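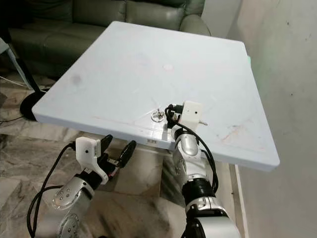 I've had the Fodia two-arm kit for six weeks now, on the monthly rental plan, and I have opinions! Quick background: I run a small repair and refinishing business out of Staltville, mostly clocks, lamps and little metal odds and ends, and I wanted to know if a pair of arms could take over the boring pick-and-hand-me jobs. My test bench is a big white table with rounded corners that has lived a full life (smudges, scratches, the orange streaks near the front), and I left it that way on purpose, since a real work surface never looks like the brochure. The right arm does most of its work out over the tabletop, and the small shiny round thing next to its white camera housing is the kind of piece I care about. Small, bright, and full of glare.

So, setup. The rental comes in two cases, and the heavier one is a two-person lift, no question. My friend Titilayo Okafor came over to help and we had both arms bolted up and talking to the laptop in an afternoon, with a long break for noodles. The printed guide is fine until you reach the page on camera calibration, which reads like it was translated twice. I called support at that point. They put me through to Mwajuma Magesa, who walked me through it in plain words and then emailed me her own notes, and I've used those notes ever since. Five stars for her, three for the guide.

Teaching it a job is the fun part. You steer the arms through a task by hand, over and over, and the software learns from your runs. Fodia suggests 30 runs for a simple pick. For me that was enough for a chunky brass knob, and nowhere near enough for anything shiny. I ended up doing 250 on one small polished part before I trusted it, and yes, my shoulders felt it. If you do jewelry or watch parts, budget your evenings accordingly.

The cameras on the wrists are the best thing about the kit. Having one on each arm means you get a close look right where the fingers are going, and when I compare it with the old Evance single-arm I borrowed a couple of years ago, it's night and day. That one had a camera on a pole and spent half its life staring at its own elbow. My one gripe is the cables. They loop out from the white housings and run down the arms on the outside, and I'm forever checking I haven't parked one where it can snag. A couple of clips in the box would have been nice. I bought my own.

The fingers are long and dark with rounded pads, and they're gentle, which I like. They're also a bit fat for flat things. A washer lying on a smooth table is still a nightmare, and I've gone back to putting a scrap of felt under anything thin. The optional narrow fingers are 400 dollars a pair, and I can't make that add up for a hobby-sized shop.

Noise is low, just a soft whir. I can have the radio on. The software crashed on me twice in July, both times while saving, and I lost a whole evening of runs the first time. They've since pushed an update and it's been okay, but save often.

Would I keep it? I've signed on for another 6 months, so I guess that's a yes. If your parts are matte and chunky you'll love it from week one. If they're small and shiny, get the rental and leave the purchase price in the bank for now. I'm hoping to try the Rutkowska kit in the fall, and I'll post the same tests when I do.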